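[티켓 400] 반품 접수 후 송장 라벨 출력 안 됨 / Drallcombe 창고
상태: 처리중 → 임시조치
분류: 출고·반품 > 캔버스 가방류 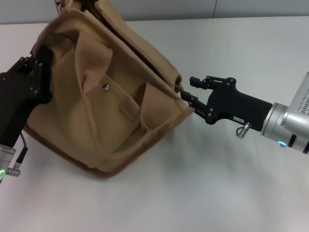
토요일 오전부터 반품 건만 라벨이 안 나옴. 일반 출고는 정상. Kudo 관리화면에서 "출력 완료"로 뜨는데 프린터는 반응 없음. 대기열도 비어 있음.

환경
- 프린터: Gultell 라벨기, 유선 연결
- 관리 프로그램: Kudo 반품 모듈, 지난주 업데이트함
- 영향: 밀린 반품 64건 정도

09:20
프린터 껐다 켬. 테스트 페이지 잘 나옴. 용지, 리본 이상 없음. 케이블도 바꿔봤는데 똑같음.

09:45
다른 PC에서 시도. 같은 증상. PC 문제 아닌듯.
출고 라벨 한 장 뽑아봄 → 바로 나옴. 반품만 안 됨.

10:30
Brorgate 쪽 지원팀에 전화. 대기 길어서 끊고 메일로 로그 보냄. 답 오면 여기 붙이겠음.

11:10
로그 보다가 발견. 반품 라벨 서식이 업데이트 때 초기화된 것 같음. 용지 폭이 기본값으로 돌아가 있음. 우리는 폭 50mm 쓰는데 설정은 100. 수정하고 저장했는데 화면 나갔다 들어오면 또 원래대로. 권한 문제?

11:25
관리자 계정으로 로그인해서 다시 저장. 이번엔 유지됨. 라벨 나옴!! 근데 바코드 오른쪽이 짤림. 스캐너가 못 읽음.

13:00 Tatsuya Yoshida
여백값도 같이 초기화됐을 거에요. 왼쪽 여백 11로 돼 있으면 0으로 바꾸고 한 장만 먼저 뽑아보세요. 서식 이름은 절대 바꾸지 마시고요, 바꾸면 반품 모듈이 못 찾습니다. 예전에 출고 서식도 그래서 하루 날렸어요.

13:15
11 맞음. 0으로 변경. 바코드 전체 나옴, 스캔 OK.
단, 수취인 주소가 두 줄 넘어가면 마지막 줄이 바코드랑 겹침. 글자 크기 한 단계 줄여서 일단 씀. 임시조치.

14:40
밀린 건 재출력 시작. 주의: 목록에서 전체선택 후 출력하면 이미 붙인 것까지 또 나옴. "미출력"으로 필터 걸고 하세요. 오전에 뜬 "출력 완료"는 실제로는 안 나온 거라서 먼저 상태를 되돌려야 필터에 잡힘. 건별로 해야 함... 오래 걸림.

16:05
재출력 끝. 교환건 하나는 송장번호가 중복으로 잡혀서 보류. 택배사에 문의 넣음.

남은 것
- 글자 크기 말고 주소칸 높이로 해결 가능한지 (Yoshida님 확인 부탁)
- 일반 계정에서 서식 저장 안 되는 문제, Brorgate 답변 대기
- 다음 업데이트 전에 서식 파일 백업. 공유폴더 위치 정해주세요
- 보류 1건 송장번호

티켓은 답변 올 때까지 열어둠.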